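The Basket Cure, and Why We Remain Unconvinced

From the April household letter

Every spring somebody rediscovers the fridge basket. You know the pitch by now. Your refrigerator is a mess because your food is running around loose, and if you would only put it in small open containers, sorted by kind, you would stop throwing away limp celery and buying a second jar of mustard. This year the pitch reached us by way of a leaflet from Prorel, who sell the baskets, so you can guess how it ends.

We tried it anyway. The kitchen at Llewellyn gets used by anyone with a key, and the fridge had reached the point where people were keeping their lunches in their bags. Something had to be done, and baskets are cheap.

What the leaflet promises

According to Prorel, a family fridge needs 20 baskets. Twenty! We measured our shelves and could not see where they would go unless we gave up on milk. The leaflet also says you will "see everything at a glance," and in our experience that depends a good deal on whether anyone stacks things. People stack things.

There is a color scheme, too. Yellow for dairy, green for vegetables, and so on down the page. We asked a few regulars what yellow meant and got lemons, snacks, and "is it a warning?" A label does the same job for the price of a strip of tape, and it can be changed when the cheese moves out.

What we did instead

We bought six and used four. The other two are in a cupboard, one inside the other, waiting for somebody to want them.

Before anything went into a basket, everything came out of the fridge, and I suspect this is where most of the improvement comes from. Half a shelf turned out to be sauces with a spoonful left in the bottom. Once those were gone there was plenty of room, baskets or no baskets. If you do only the clearing out and skip the shopping, you will get most of the benefit and keep your money.

For the record, the four that stayed hold small yogurts, cheese ends, the little packets that come with takeout, and anything that has to be eaten soon. The last one has been the most useful. It has also been the most ignored, and in the second week I found an egg salad in it that had clearly been somebody's good intention.

Picking one, if you must

I don't object to the baskets themselves. A small square one with openwork sides is a decent thing to have. Cold air gets through, you can tell from the side whether there is anything in it, and a square shape wastes less of a shelf than a round bowl does. My complaints are smaller ones. Crumbs get into the holes. Anything that leaks runs straight to the floor of the basket and sits there, and if the floor is solid you have a puddle under your cheese. Rorlow make a version with a lift-out tray, at twice the price, and I can't see that a folded paper towel wouldn't do as well.

Handles matter more than color. You want to be able to pull the whole basket toward you, take what you came for, and push it back. A rim you can't get your fingers under is no help at the back of a deep shelf. Two little loops, one on each side, are enough.

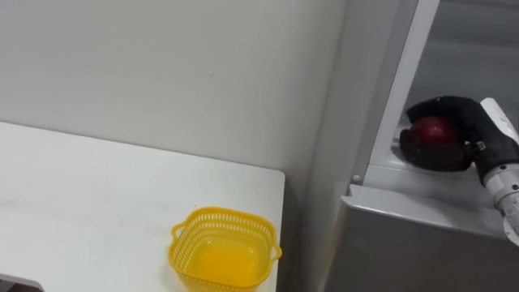

Loading it without making it worse

Set the basket on a table next to the fridge and fill it there with the door open for as short a time as you can manage. Filling it on the shelf means leaning in with one arm while the cold pours out over your feet. Put tall things at the back. Leave a gap at the top, or the shelf above will scrape the lids every time you slide it out.

Wash it when you wash the shelf. An old toothbrush gets into the openings, though it takes longer than the leaflet lets on.

Your turn

We'd like to hear from anyone who has kept a basket system going for more than a season, especially in a shared kitchen. Irnis, who supply our shelf liners, tell us it can be done. They also sell baskets. Notes can go in the box by the kitchen door, and if you want the two spare ones, take them.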